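Hestow Community Studio - notice to members and visiting groups on the care of the main hall, September 8, 2019.

The concrete floor is now cleaned with a damp mop only. Please do not use wax or floor polish. A slippery patch near the entrance was reported last week and has been treated.

Outdoor shoes are permitted in the hall. Slippers are provided for those who prefer them and should be left in pairs, toes toward the shelving, when you are finished.

The wooden shelves are for plates and other small household items. Each shelf may hold up to 20 pounds. Heavier items belong in the storage room on the Skosau side of the building. 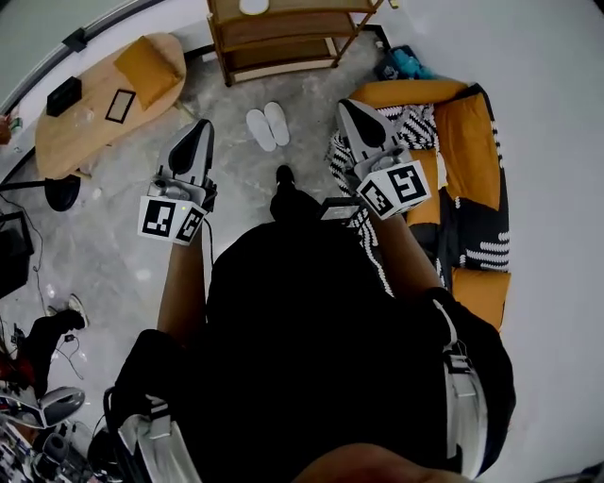 The oval table is to be lifted by two people when it is moved. Dragging it marks both the legs and the concrete. Groups that rearrange the furniture are asked to return it to its usual place before handing in the key.

Plates are washed and put back the same day. Please report breakages to Piroska Virág at the front desk. There is no charge for a single plate.

Ventilation: the pedestal fan may be used at any time. Keep the cord away from the walkway, and switch the fan off at the wall before you leave.

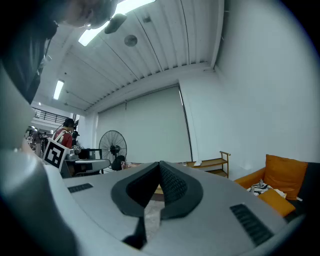
The large pale screen should be left as you find it. Requests to raise or lower it go to Ariel Marquez, extension 275. Nothing may be taped or pinned to the white walls.

Ceiling lights are controlled from the panel by the main door. The last group out turns them off - including those toward the mezzanine.

The mezzanine is open to registered groups only. Bags and coats may not be hung on the railing.

Bookings for the remainder of September are accepted in writing at the front desk, Room 662. The fee for a half day remains $50. Groups from Tanoli and Zukach keep their current hours.

A printed copy of these rules is kept with the key register. Comments on them may be left at the front desk until the end of the month.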